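Sustesbridge Tool Supply
Home > Workshop > Fastening > Insert Presses

Stonden Bench Press for Threaded Inserts

In stock. Ships from our Stiresmont warehouse. Orders placed before 2 p.m. go out the same day.

Overview

The Stonden is a hand-operated bench press for setting threaded inserts into plastic parts with heat. It holds the iron upright and moves it straight down, so the insert goes in square to the surface. Setting inserts freehand with a soldering iron works for a few parts, but it is slow, and a crooked insert usually means the screw will bind or the part has to be made again.

The press is sold with or without the heating iron. If you already own an iron with a straight round handle, check that it fits the clamp before ordering the press alone. Irons with a pistol grip do not fit.

What it is used for

Most customers use the press for printed enclosures, brackets, jigs, camera mounts, instrument panels and small fixtures. It also works on molded parts made of ordinary thermoplastics. It is not suitable for thermosets, wood or metal. For wood, see our screw-in inserts, which need only a hex key.

An insert is worth adding wherever a screw will be taken out and put back more than once. Threads cut directly in plastic wear quickly, and self-tapping screws enlarge the hole a little each time. For a cover that gets screwed down one time and left alone, a plain pilot hole is enough and costs less.

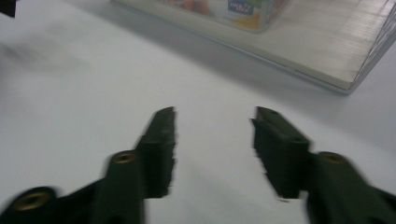
Choosing the insert size comes before choosing the tip. Start with the screw you plan to use, then pick the longest insert the part has room for. A longer insert resists pulling out better, and a wider one resists turning better. It is normal to need more than one size on a single part. The dark green piece on the left has a larger brass-colored insert low down and a smaller one on a cylindrical boss below the tip block. A job like that takes two tips and one tip change, and it goes faster if you do all the holes of one size first. Where an insert sits in a boss, leave a good wall of material around the hole. Thin walls bulge or split when the insert goes in.

Tips

The full kit comes with nine brass tips covering the common small metric and inch sizes. Each tip is marked on the shank. The tips thread into the end of the iron and should be changed only when the iron is cold, using the small wrench in the lid of the case.

A tip should slide into the insert easily and come out without lifting it. If the insert rises with the tip, the tip is either too large or has melted plastic on it. Wipe it with a damp brass sponge while warm. Do not file the tips.

Replacement tips are sold singly. Tips made for the Fonseca hand iron have a different thread and will not fit the Stonden iron.

Frame and base

The column is steel with a ground finish. The base is cast aluminum, painted gray, with slots for clamping work or bolting the press to a bench. The arm rides on a linear bearing and is held up by a return spring, so it stays at the top of its travel when you let go of the lever.

Maximum clearance under the tip is 200 mm. For taller parts, loosen the column clamp, swing the head past the edge of the base and let the part hang over the side of the bench. Support the part from underneath when you do this. Put a weight on the base or bolt it down.

The depth stop is a knurled collar on the column. Set it with the iron cold by lowering the tip onto a finished sample part, then tighten the collar by hand. Check the stop again after a long run. It can creep if it was not tightened well.

Heating iron

The Stonden iron has a dial control and an indicator light that goes out when the set temperature is reached. The cord leaves from the top of the handle and is held by a clip on the arm, away from the work. Settings for common plastics are printed on a card supplied with the press. Treat the card as a starting point. Filled materials and parts with heavy walls often need a higher setting or a longer wait.

If the plastic smokes or turns shiny and runs up over the edge of the insert, the iron is too hot. If you have to lean on the lever, it is too cold. The weight of the arm and a light pull should be enough.

Setting an insert

Let the iron reach temperature. Place the insert on the hole with the narrow end down and bring the tip into it. Wait a few seconds before pulling the lever. Lower the insert until it is nearly flush, raise the tip, and press the top level with the flat plate supplied. Hold the plate until the plastic sets. Do not run a screw into the insert until the part has cooled all the way through.

Blind holes should be deeper than the insert, so displaced plastic has somewhere to go. If plastic comes up into the threads, the hole was too shallow or the insert was pushed too far. It can sometimes be cleared with a tap.

Practice on scrap from the same material before working on finished parts.

In the box

Press, assembled except for the lever
Heating iron with stand (full kit only)
Brass tips and tip wrench in a hinged case (full kit only)
Flat pressing plate
Hex keys for the column clamp and iron clamp
Temperature card
Printed instructions

Inserts are not included. See the Related Items list for assortments and bulk bags.

Care

Keep the column clean and wipe it with light machine oil now and then. Do not oil the linear bearing from above, as dust sticks to the oil and works its way in. Unplug the iron when you leave the bench. The clamp and the lower end of the arm get warm in normal use.

Warranty and returns

The press is covered for two years against defects in material and workmanship. Tips and heating elements are wear parts and are not covered. Unused items may be returned in the original packaging. We cannot take back an iron that has been heated.

Related items

Stonden replacement tips, single
Stonden replacement heating element
Brass insert assortment, metric
Brass insert assortment, inch
Fonseca hand iron for inserts
Brass sponge in holder
Screw-in inserts for wood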